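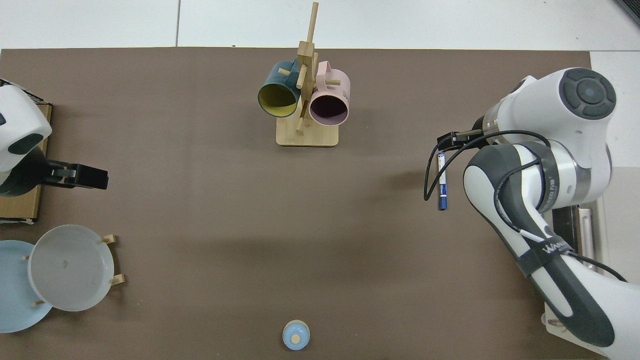

I have been meaning to write about mugs for ages, and now that October has arrived and the kettle is hardly ever off, I've run out of excuses. For years ours lived in the cupboard over the sink, stacked two high, and every morning I'd lift down three I didn't want to reach the one I did. It was Hortensia who finally talked me into a mug tree (she has had hers since her first flat in Mergate, and will not hear a word against it).

Well, I'm a convert! I like a plain wooden one with a good square base, and I like it best when it isn't full. Two mugs with a bare peg between them look lovely to me, especially the sort with a different colour inside, like teal with mustard, or pale pink with a deep purple, so you get a little surprise when you tip them up to drink.

Plates were the next thing, of course, because once you've sorted one shelf the others start to look shabby. 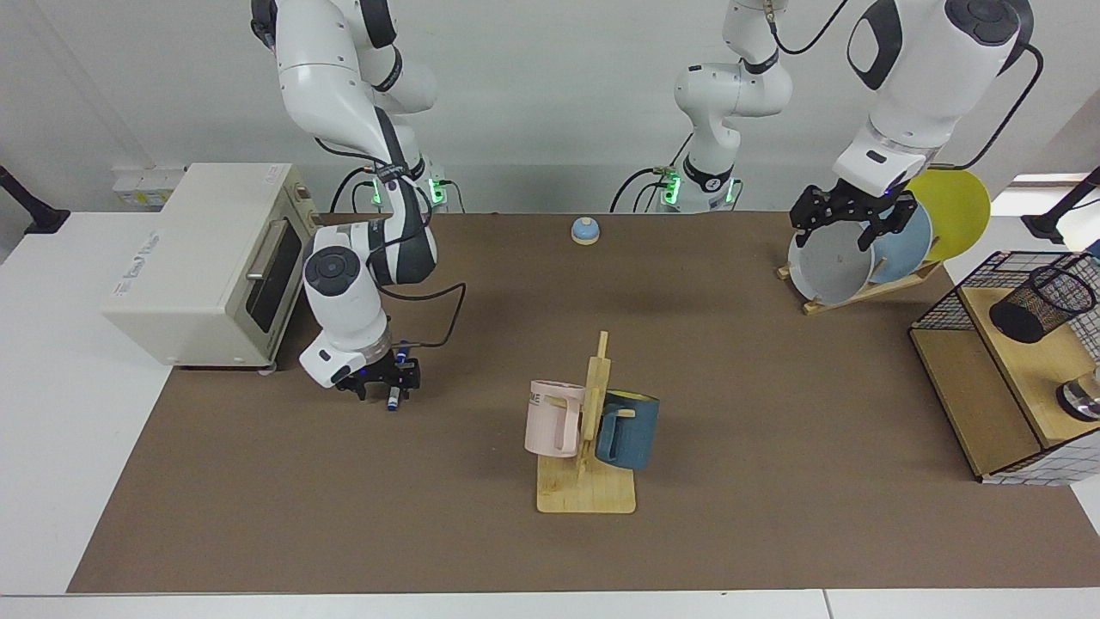 I used to pile them flat, and the one I wanted was always at the bottom. Standing them up in a wooden rack means you can slide out the grey one without disturbing the blue or the yellow, and I do think odd colours look happier side by side than in a heap. Calum says a rack is only for drying and that plates should be put away properly afterwards, and we have agreed to differ.

The toaster oven is still a muddle, I'm afraid. Cream ones go with everything, but they do take up the whole end of a worktop, and I keep going back and forth about whether to have the door facing me or facing along the counter. If you have a small kitchen and strong feelings on the matter, do leave me a comment.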